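Orange (color)

Orange is the color between yellow and red on the spectrum of visible light, and one of the most eye-catching colors people have ever given a name to.
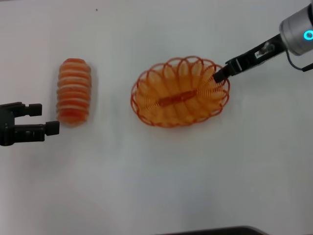 It takes its English name from the fruit, and it turns up in an amazing range of places: in autumn woods, on monks' robes, in spice jars, on life jackets and in the sky at the end of a clear day. Painters usually make it by mixing red and yellow. Its opposite on the traditional color wheel is blue, and the two look wonderfully bright side by side.

Contents
Name
In nature
Pigments and dyes
In art
Safety and visibility
Food
Culture and religion
Common shades
See also

Name

The word has traveled a long way! It goes back to a Sanskrit word for the orange tree, which passed through Persian and Arabic and then into the languages of southern Europe. Somewhere along the road the first n dropped off. Spanish still has it, in naranja, while French and English lost it. English speakers used the word for the fruit first, and it was only in the early sixteenth century that they began to use it regularly for the color.

Before that, English got by with words such as "yellow-red," or simply with "red." This is why we still talk about red hair, red foxes and robin redbreasts, all of which are plainly closer to orange. Old names for animals tend to stick even when the language around them changes.

Many languages name the color after the same fruit. Others use a word for a spice, a flower or a ripe vegetable. Afrikaans and Dutch both say oranje, and Hungarian has narancssárga, literally "orange yellow," a lovely word that keeps the fruit and the older color name together.

In nature

Much of the orange in living things comes from carotenoids, a large family of pigments made by plants, algae and some bacteria and fungi. They color carrots, pumpkins, sweet potatoes, apricots and marigolds. Animals mostly can't make carotenoids and have to get them from food. Salmon flesh gets its color this way, and so do the feathers of many orange birds.

Autumn leaves are a favorite case. The carotenoids are in the leaf all summer, hidden by green chlorophyll. When the days shorten the tree breaks down its chlorophyll and the yellows and oranges show through. The reds in the same woods come from a different group of pigments, the anthocyanins, which many trees make fresh in the fall.

Tigers and orange cats use another pigment altogether, a reddish form of melanin. A tiger's coat looks loud to us, but deer see color differently. To a deer, orange and green are hard to tell apart, so the tiger blends beautifully into the grass.

An orange sunset has no pigment in it at all. Air scatters blue light more strongly than red or orange, and when the sun is low its light has to cross a lot more air. Most of the blue is scattered away before the light reaches us.

Pigments and dyes

The history of orange pigments is full of gorgeous and dangerous stuff. Realgar, an arsenic mineral with a red-orange color, was traded and painted with for more than 2,000 years, and it is poisonous. Orpiment, its yellow relative, is just as nasty. Red lead gave a bright orange-red that scribes loved for capital letters.

Safer oranges came from the earth. Ochers are clays colored by iron, and they can be yellow, orange, red or brown depending on the iron compounds in them. Heating a yellow ocher shifts it toward orange and red, a trick people knew in prehistoric times.

Chemistry opened things up in the nineteenth century with chrome orange, and later with cadmium orange, which painters still prize for its warmth and covering power. Modern organic pigments now do most of the everyday work in plastics, inks and house paint.

For cloth, dyers had saffron, turmeric, henna, safflower and madder, often used together. The weaver Albane Le Goff, in her handbook The Wetero Dye Garden, gives 4 recipes for orange wool and calls madder over a yellow base "the one I would save from a fire." Turmeric is cheaper and more dazzling, but it fades quickly in sunlight.

In art

Orange appears in ancient Egyptian tomb paintings and in medieval manuscripts. It really came into its own with the Impressionists and the painters who followed them. They had read about the way opposite colors strengthen each other, and they put orange suns over blue water and orange lamps against blue night skies. Ready-made paint in tubes let them carry strong oranges outdoors and use them straight.

Safety and visibility

Few colors are easier to spot against sea, sky or forest. Life rafts, traffic cones, hunting vests and road crew jackets are commonly orange for that reason. The flight recorders on airplanes, known everywhere as black boxes, are painted bright orange so that searchers can find them. Fluorescent orange goes a step further: it absorbs light at shorter wavelengths and gives it back as orange, so it seems almost to glow in daylight.

Food

Orange foods often get their color from beta-carotene, which the body can turn into vitamin A. Annatto, from the seeds of a tropical American tree, tints many cheeses. Saffron and paprika color rice dishes and stews. Carrots came in purple, yellow and white before the orange kind took over in Europe, and the older colors are now grown again by keen gardeners.

Culture and religion

In Hinduism and Buddhism, saffron orange is tied to holiness and to giving up worldly things. The robes of Buddhist monks vary from golden yellow to deep brownish orange according to tradition and region.

In the Netherlands orange is the national color, after the royal House of Orange-Nassau. The family's title comes from Orange, a town in the south of France whose name has a separate origin from the fruit.

In North America orange is paired with black at Halloween, helped along by the pumpkin.

Common shades

Amber: a yellowish orange, named after fossil resin.
Apricot: pale and soft.
Burnt orange: dark, with a touch of brown.
Coral: a pinkish orange.
Rust: a deep reddish orange.
Tangerine: bright and slightly red.

See also

Brown, which is in effect dark orange
Carotenoid
Color wheel
Ocher
Saffron

This page was last edited on August 7, 2023.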